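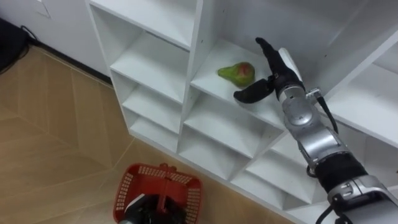

A colleague at Niven objected to the June summary on the grounds that the two wrist controllers had never been compared on the same reach, and that the preference expressed there for Troltow was therefore unsupported. The objection is accepted. The comparison was repeated on January 16, 2020, with one object, one shelf height and one starting stance.

The task is a reach into the shelving unit for a pear, with the basket carried on the left side. Both controllers ran build 3964 of the arm software. Finger closing force was left at the value used in June.
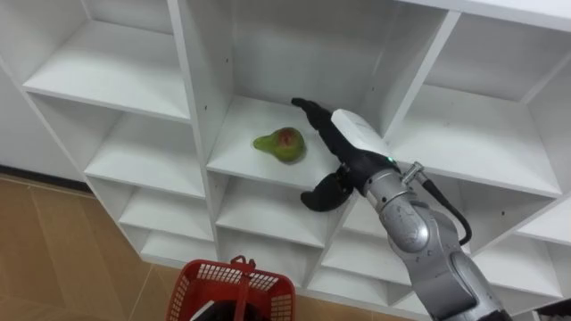
*Fig. 2. Right side open at the pear.*

Seven attempts were made with Troltow and seven with Preltlow. Troltow completed all of its attempts. Preltlow completed five; in the other two the thumb side touched the fruit early and rolled it toward the back panel. The Preltlow wrist was noticeably smoother on entry – less correction near the divider – and this should not be lost in the totals.

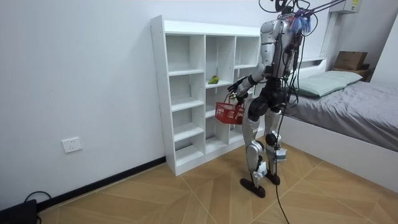
**Euan Cairns**
Test Engineer, Manipulation

The stance matters more than was recorded in June. With the basket held forward, the torso leans to compensate and the right shoulder loses some of its range. Preltlow does not account for the lean until the next planning cycle. Troltow reads it continuously, at the cost of a slower approach: over 5 seconds longer on the worst attempt.

The tether was kept on for all attempts. Its effect on the lean has not been measured. The cable at the right wrist should also be checked for drag on the joint before either controller is blamed for late corrections.
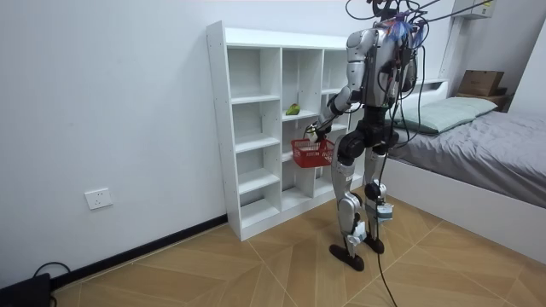 ## Outstanding items

- Repeat the Preltlow set with the basket empty and then loaded.
- Ask Grumska whether the planning cycle can be shortened without a new build.
- Log shoulder angle at the moment of entry – it was only noted by hand.
- Amend the June summary and send the corrected page to Niven.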